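Print this page | E-mail this page

Golby Play Mats – Frequently Asked Questions

Most of what lands in our inbox is below. Please look here first, we are a small shop and replies are slow in May.

ORDERING

How do I order?
Through the order form, or by phone before 4 p.m. Phone is quicker if you want a custom size. Have your measurements ready, in inches.

Do you have a store I can visit?
No. Workshop only, no showroom. Pickups are fine if you arrange it first – please don't just turn up, the front door is usually locked.

Can I get a sample?
Yes. Swatch packs have every current pattern, a postcard-sized piece of each. Free with postage paid. One pack per household. You don't need to send them back.

How long until it ships?
Stock sizes go out within 3 working days. Custom sizes take longer, and we'll give you a date when we confirm the order. If you need it for a tournament or a birthday, say so in the notes box. No promises but we do read the notes.

Can I change my order?
Until it's been cut, yes. After that, no. E-mail with your order number in the subject line, please, not in the body where we have to go looking for it.

SIZES AND MATERIALS

What sizes do you make?
Card table, half table, full table. Full table is the one most people want for board games. Dimensions are on each product page. Custom is anything up to the width of the roll.

Measure the table or the play area?
The play area. Leave yourself a bit of bare edge all round for drinks and elbows. People order right to the edge of the table and then the mat hangs over and curls. We can trim it but there's a charge and you pay the postage both ways.

What are they made of?
Printed cloth on a rubber backing. The top is a tight weave so cards slide but don't skate. Skoteck backing on everything now. The older mats had Fletia backing, which was a little thicker – if you're trying to match a mat you already have, tell us and we'll check whether there's any of the old roll left.

Does it smell?
New rubber does. Unroll it in a spare room with the window open for a couple of days. If it still bothers you after that, get in touch.

Is it safe for kids to play on?
Playing on, sure. Not chewing on. It's not made as a baby mat and we don't sell it as one.

Will it mark my table?
Not on sealed wood, glass or metal in our experience. Fresh varnish or wax is another matter – rubber can stick to it or leave a shadow. Put a cloth underneath for the first few weeks.

PATTERNS

Which patterns do you have right now?
Slate, plain navy, green marble, parchment, star chart. Red felt-look is gone and won't be back, sorry, the printer retired the file.

Do the marble ones make it hard to see the cards?
Depends on your cards. Light borders stand out well. Dark green backs on the green marble, not so much. Get the swatch pack and lay a few of your own cards on it under the light you play by. That's really the only test worth anything.

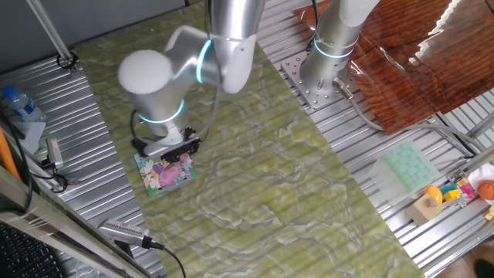 A picture card on a green marble pattern mat.

My mat looks different than the website.
Screens vary. Print batches vary too, a litle. If it's way off, send a photo taken by a window, no flash, and we'll compare it with the batch piece we keep.

Can you print my own design?
Yes if you own it or have permission. Send the largest file you have. We'll send back a proof, you approve it, then we print. Custom prints can't be returned unless we got something wrong. Please check your spelling on the proof. Check it again.

CARE

How do I clean it?
Damp cloth, drop of dish soap, wipe, let it dry flat. Not the dryer, not ever. No bleach. For sticky stuff let it harden, lift it off with a spoon, then wipe.

Red wine?
Blot, don't rub. Cold water straight away. Lighter patterns may keep a faint mark.

It won't lie flat.
Normal out of the tube. Roll it the other way, print side out, leave it 2 hours, lay it down again. Books on the corners overnight if it's still being stubborn.

How should I store it?
Rolled, print side in, in the tube. Don't fold it – a crease in the rubber is there for good. Keep it out of a hot car.

Can I iron it?
No.

The edge is fraying.
Stitched edges shouldn't. Send a photo and your order number and we'll sort it out. Plain cut edges can get fuzzy over time, trim the fuzz with sharp scissors and don't pull the threads.

RETURNS

What's the return policy?
Stock mats, unused, back in the tube. Tell us before you send it. Refund goes to the card you paid with once the mat arrives and we've had a look at it. Return postage is yours unless the mistake was ours.

It arrived damaged.
Keep the tube! The carrier wants to see the tube. Photos of both ends and the label, please, then of the mat itself.

Do you sell to clubs and libraries?
Yes, and there's a discount on bigger orders. Ask for the Amoah price list, which is just our name for the trade list. Purchase orders ok from schools and libraries, everyone else pays up front.

Not answered here? E-mail is best. Put the pattern name and size in your mesage and you'll get a better answer the first time.

Print this page | E-mail this page

Related items
Swatch pack, all current patterns
Carry tube with shoulder strap
How to measure a round table
Custom print file guide
Amoah trade list request form
Discontinued patterns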